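Jinix Flosar 16: nodo de computación perimetral para naves, tiendas y sedes remotas

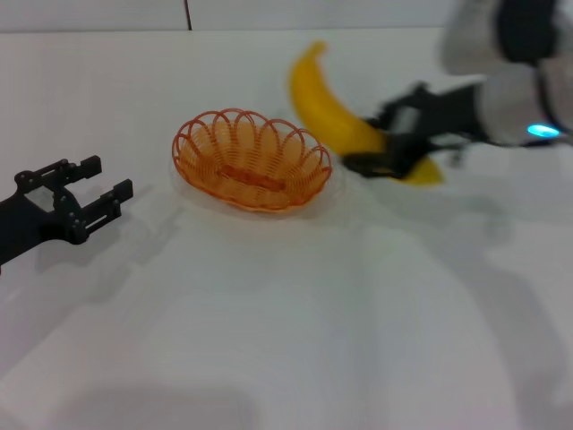 El Flosar 16 es un servidor compacto pensado para instalarse fuera del centro de datos, cerca de los equipos que generan la información. Ejecuta máquinas virtuales y contenedores en local, filtra los datos antes de enviarlos a la nube y sigue trabajando cuando se cae el enlace con la sede central.

Se suministra montado y probado, con el sistema Ginen preinstalado. La puesta en marcha se hace desde el navegador: se conecta la alimentación, se conecta la red de gestión y se introduce la clave que figura en la hoja de entrega. A partir de ahí el nodo aparece en la consola central y recibe su configuración.

Características técnicas

Procesador: 16 núcleos
Memoria: 64 GB ECC, ampliable a 128 GB
Almacenamiento: dos unidades NVMe en espejo, extraíbles por el frontal
Red: dos puertos SFP+ de 10 Gb y cuatro puertos RJ45 de 2,5 Gb
Gestión remota: puerto dedicado, independiente de la red de datos
Alimentación: dos entradas de 24 V CC; fuente externa de 230 V incluida
Refrigeración: pasiva, sin ventiladores
Temperatura de trabajo: de 0 a 50 °C
Montaje: carril DIN, pared o bandeja de rack

Software

Ginen permite agrupar nodos por sede y aplicar la misma plantilla a todos. Las actualizaciones se descargan en segundo plano y se aplican en la ventana horaria que fije el administrador. Si el nodo no arranca con la versión nueva, vuelve a la anterior.

La cola de mensajes guarda los datos en disco mientras no hay conexión y los envía por orden al recuperarla. El tamaño máximo de la cola se configura por aplicación. El módulo de acceso móvil Bisht (5G, dos ranuras SIM) se pide aparte y ocupa la bahía lateral. No se puede combinar con la tarjeta de ampliación de puertos serie.

Contenido de la caja

Nodo, fuente externa con cable, soporte para carril DIN, tornillería para pared y hoja de entrega con número de serie y clave inicial. Los módulos SFP+ no están incluidos.

Precio y plazo

2.871 euros, IVA no incluido. Garantía de dos años con sustitución anticipada en la península. Para Baleares, Canarias, Ceuta y Melilla, consulte el plazo antes de hacer el pedido. Las unidades con memoria ampliada se montan bajo pedido y no admiten devolución.

Los clientes con nodos de la serie anterior pueden importar sus plantillas desde la consola, salvo las reglas de cortafuegos, que hay que volver a crear.

Contacto

Consultas técnicas previas a la compra: Kuldeep Nigam
Pedidos y presupuestos por volumen: Renu Dubey

Documentos relacionados: guía de instalación, lista de módulos SFP+ compatibles, notas de la versión de enero de Ginen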